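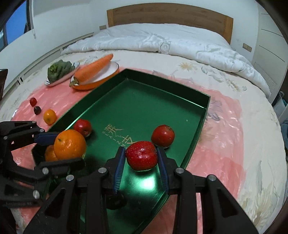 Ticket opened 2022-12-28 by Ga-eun Seok
Subject: Drodeck drops the cello track when I export a set

Hello again, me with the string quartet recordings. I've been putting our October concert together in Drodeck (two long sets, four microphones plus a stereo pair over the audience) and the cello goes missing every time I export the second set. It plays perfectly inside the program, I can see the meter jumping about, and then the finished file has two violins, a viola and a big hole underneath. I've started giving my test projects silly names so I can tell them apart, so if you look in the folder I shared, the one called Strawberry is the broken one, after the big red one over the green tray, and Orange is the copy where I've tried things. Please don't touch Strawberry!

What I've tried so far:

Restarted, obviously. Same.

Exported the cello on its own. This works! Lovely sound, full length, no clicks.

Exported cello and viola together. Also works. I got quite excited at this point and did the whole lot again, and no cello.

Moved the project off the external drive and onto the laptop. No change, apart from it being faster.

Turned off the Gruseo reverb on all six tracks. The cello came back for the first movement of the Oren piece and then vanished at the join into the second. I've no idea what to make of that. With the reverb back on it's gone from the first bar.

Update, same evening

Kong from support asked me for the export log and for the buffer setting. Log is in the Orange folder. The buffer was on 600, and I don't remember ever setting it, so perhaps it came over with the old project. The log has 1,118 lines and nearly all of them say the same thing, "voice skipped, late", with the cello's track number next to it. There's nothing like that for the other tracks.

Kong then suggested freezing the reverb on the cello before exporting, so I did that and left the others live. It got as far as the slow movement this time and the cello was there — a bit quiet, but there. Then it dropped out for up to 10 seconds and came back by itself. So, better, but I can't send that to the players. Our cellist has the big tune in that bit and she would notice.

Update, later

Froze the reverb on everything, put the buffer back to the default and exported in real time instead of fast. All six tracks are in the file from start to finish. I listened right through with the score and couldn't find a gap.

I'm happy to use that for now, but could you leave the ticket open please? Real time means sitting through the entire set whenever I change one fade, and I've still got the encore to do. Two questions as well. Is there a way of making the fast export wait for a slow track? And does freezing change the level at all, or am I imagining that the cello has gone down a touch?

Thanks ever so much, Kong, you've been very patient.

Ga-eun

Status: open, waiting for support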